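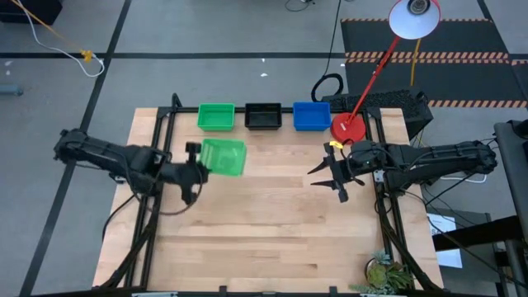 6 min read

30 October 2025

Bins again. I have reached the age where an evening can be given over to bins and I don't even put up a fight.

The trouble started with the desk drawers, which are gone. Kenna took the old desk for her place on the understanding that I would "move to open storage," a phrase she got from somewhere and said with such confidence that I helped carry the thing down the stairs. It was only on the way back up that I thought about what had been in the drawers, and by then it was in a heap on the spare bed, where it has stayed. I slept badly, knowing it was through the wall.

So, plastic bins. I wanted all of one color, because I am a person of restraint. The shop had green, black and blue, and a man there told me the rest were coming in December. I asked if he meant this December. He gave this some thought. I bought what he had.

I put the system on paper first, which was the best part of the whole business and where I should have stopped. Green for things that are alive or will be: seed packets, plant ties, the little labels I write on in pencil and can never read in spring. Black for electrical. Blue for paper and mail. The second green one was meant for "current," and I underlined current twice and have no idea what I meant by it.

By six I had black filled. It took four minutes, because black is just cables, and I own cables the way other families own silver. There is one for a camera I gave to my nephew. There is one with a plug from a country I've visited for a weekend. I held each of them up and gave it a fair hearing and put every one of them in. Progress on the heap: considerable. Progress on my character: none.

Blue went slower. I found the warranty for the kettle before this kettle. I found a letter from the Sfakianakis people about the gutters, 400 dollars to look at them and 800 to do anything, which I had filed under the stapler so as not to have to feel anything about it. I read it again, standing up. The gutters have not improved since. It's in blue now, near the front, where I will see it and look away.

I also found my half of a postcard argument with Dougal Geddes that went on for most of a year, about whether we had eaten at the Lota or the Pererero the night his shoe came apart. He says Lota. I had written three cards setting out the case for the Pererero and apparently mailed none of them, so from his side it must have looked as if I had simply given in. I have put stamps on all three. He can have them at once.

Dinner was toast, eaten over the spare bed, which means there are now crumbs in the heap and the heap has technically grown.

Green was where the system came apart. Seed packets are fine. But is twine alive or will be? Is the good trowel? What about bulb fertilizer, which serves the living but has the word bulb on it, and I'd already put the light bulbs in black, so for a minute or two I stood there with the box in my hand and felt my whole education drain out of me. It went in green. The trowel wouldn't fit in anything and is back in the umbrella stand with the other trowel.

Kenna called at eight to ask how the open storage was going. I said it was going very openly. She said I should put the bins in a row at the back of the table, evenly spaced, and put nothing in front of them, ever, and that the lamp should go in the corner and stay there. She has my desk, remember. She is sitting at it, with drawers, giving advice. I could hear her open one while we talked.

I told her I was thinking of stacking them and she made the noise our mother made about shag carpet. Then she wanted to know what the second green bin was for. I said current. She said current what. I said I'd have to call her back.

For the record, the candidates for current, as of nine o'clock:

Library book (not mine).
Tape.
The other scissors.
Reading glasses, though if I put them in a bin I will need them to find the bin.
A bag of small brass hooks marked STEREDON in my own handwriting. I don't know what a steredon is. I have looked at the hooks and I have looked at the word. Could be the place I bought them. Could be a plan I had.

I put in the hooks and the tape. Then I needed the tape, to label the bins, and took it out, and then it seemed silly to label a bin that was green with the word green, and "things that are alive or will be" ran to most of the roll. So there are no labels. I'll just remember. I remembered the Pererero.

What's left on the bed, and I'm being strict here: batteries of unknown standing, a recorder (the musical kind), foreign coins, a doorknob, the instructions for the desk. I thought about mailing the instructions to Kenna and then thought, no, let her work it out.

The two pillows are clear, anyway. If anyone comes to stay they can have a bed down to about the shoulders.

Went round the kitchen looking for a box to put the leftovers in, found one, and it was full of cables. Carried it to black. Black won't take them. I stood there pressing on the top layer with the flat of my hand like somebody closing a suitcase, and one end kept coming up over the rim and looking at me. So I need another black one, or I need the man in the shop to be right about December.

Must call about the gutters. Must buy stamps, I used the last of them on Dougal. Green bin on the windowsill overnight while I think about twine.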